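Compressed air: results of the leak survey

Bogdan Filip has finished the compressed air survey for the Terkbridge building. The work covered the main ring, the drops to each room, and all hose ends up to the quick couplers. Equipment downstream of the couplers was excluded and will be handled by the users of each room.

The survey was done with an ultrasonic detector, with the compressor held at normal line pressure and all tools disconnected. Each suspect joint was then checked with soap solution. The detector picked up 26 leaks. Of these, 11 were at threaded joints on the drops, and the rest were at couplers, drain valves and hose clamps. No leaks were found on the welded sections of the ring.

The off-shift load test agrees with the list. Over one full weekend with no air use, the compressor logged 858 minutes of loaded running. After the couplers in the east rooms were replaced, the same test gave 768 minutes. The threaded joints have not been touched yet, so a further drop is expected.

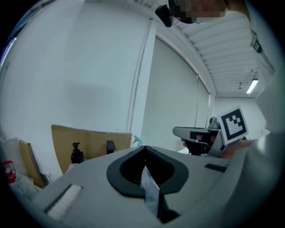
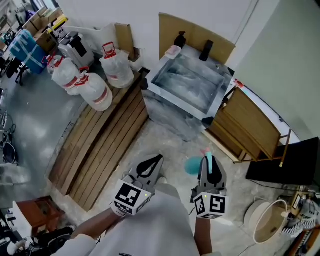
Repairs on the threaded joints will be done one drop at a time, so that the ring stays under pressure. Each drop has its own ball valve, but several valves do not close fully and will be replaced in the same visit. Hoses come off the floor for this work. In rooms with worn concrete, like the one in the second photo, a hose dragged over the surface loses its outer cover sooner than it does on a sealed floor, and two of the leaks were found at spots of that kind. Replacement hoses will be the thicker-walled Golteck type, hung from wall hooks between uses.

Thread sealant has been changed. The tape used on the older joints had been wound over the first thread in many places, and shreds of it were found in the regulator filters. New joints will be made with liquid sealant, starting at the second thread - allow the full cure time on the bottle before opening the valve.

Drain valves on the two receivers are still manual. Valentin Grecu has asked Coman for a quote on timed drains. Until they are fitted, open each valve at the start of the shift and close it once only air comes out.

The load test will be repeated in May, with the same compressor settings. Report any new hiss to Bogdan with the room and drop number.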